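Call for participants: does a "smart" power plug cut your bill?

Skirkance is looking for 44 households in Skovlow who doubt it. We doubt it too. Every maker of plugs, timers and energy apps promises savings, and most of the numbers we have been shown come from the people selling the things. We would like some that don't.

You read your own electric meter once a week for 90 days. Half the homes get a set of timers and half get nothing, drawn by lot. No, you can't pick. Please don't sign up hoping for free gadgets; the timers go back at the end.

You should pay your own electric bill, be able to reach your meter, and plan to stay put through the study. Renters are welcome. If you already own solar panels, this one isn't for you.

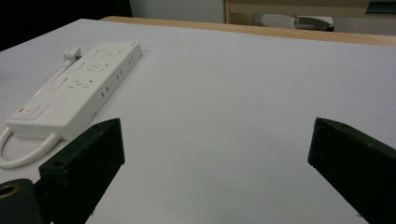
Pay is $7 per reading sent in on time. Miss a week and you lose that week's money, nothing more. We won't sell your details or tell you the results early, and if the answer is "it made no difference" we will print that.

To apply, write to the Dultuvo study desk by Wed 17 April with your street and the type of home you live in.

Recent notices
Bus riders wanted: is the new timetable any better?
Part-time meter data clerk
What we learned from the March water survey

Contact | © Skirkance | Back to top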